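I have never trusted anyone who claims laundry can be made quick. Emmett Ostrowski, who I used to share a flat with, swears by sorting everything on the bed before any of it gets folded. Colours here, darks there, five minutes, done. He sent me an article about it back in March and I've been grumbling ever since.

So I gave it a go. The bed does give you plenty of room, I'll grant him that, and a plain white sheet means you can't lose a black top on it. But then the lot has to go somewhere, and I'm not convinced the bed saves a step over working straight from the bin on the table. 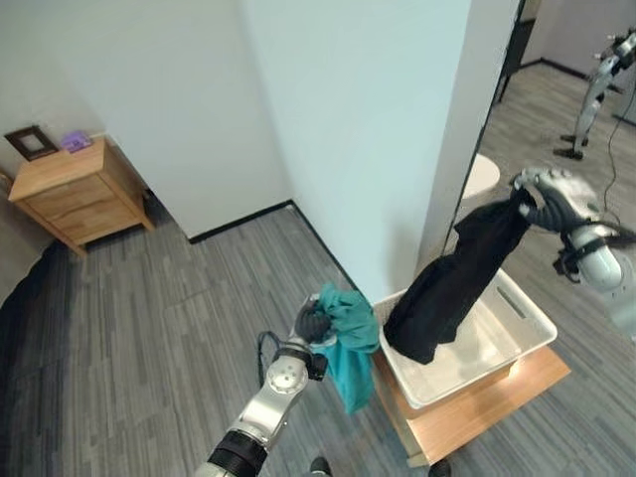
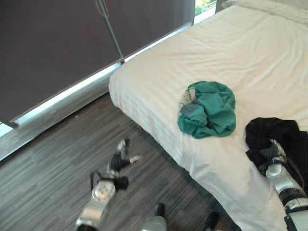
The teal one and the black one, at the bin and on the bed.

Emmett says I'm missing the point and that a heap on the bed forces you to finish before you sleep. Does it? I've moved a heap like that to a chair at midnight more than once. I'll try it for another 2 weeks, mostly so he stops asking, and I'm keeping the bin where it is.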